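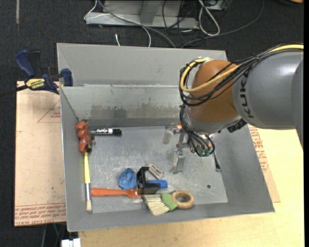 Desk Supply Sorting Days Return to Tuvport Learning Center

Mon 8 February

The Tuvport Learning Center will again set aside two mornings a week for the sorting of donated desk and craft supplies, the center announced. The sessions are held in the ground floor workroom and prepare materials for the schools and after-school clubs served by the Casine lending program.

Markers, paintbrushes and small toys make up a large share of what arrives. Donations come in mixed, often in a single bag or carton, and are emptied into open metal bins before being separated by type. An EXPO dry-erase marker may reach the center in the same bag as a yellow-handled paintbrush and a child's toy, and each has a different destination.

"Mixed bags are welcome," said Zdenka Vukadinović, who coordinates the Casine program. "Families should not feel that they have to sort at home. We ask only that liquids and glass be kept out, and that caps be pushed down firmly on all markers."

The program received 2,453 items between September and the end of the year. Of these, 1,704 were passed on to classrooms. The remainder were held for cleaning, set aside for the spring craft fair or recycled. Markers are tested on a board before they are packed. Brushes are washed and laid flat to dry, and those with loose ferrules are removed. Toys are wiped down and checked for small detachable parts.

Under the new schedule, supplies will be packed in sets of 100 and labeled by age group. Some 40 sets are planned for the first delivery, with priority given to the Damgaard and Deltent elementary schools, both of which submitted requests before the winter break. Other schools may apply through the center's front office.

Ditte Norðdahl, head of the art department at Damgaard Elementary, said that brushes remain the most pressing need. "Our younger classes use short, stiff brushes and wear them out quickly," she said. "Dry-erase markers are next on our list, in any color."

Donations may be left at the front office during regular opening hours. Large deliveries should be arranged in advance by telephone. Receipts are available on request. The center is not able to accept electronics, scissors or opened containers of paint.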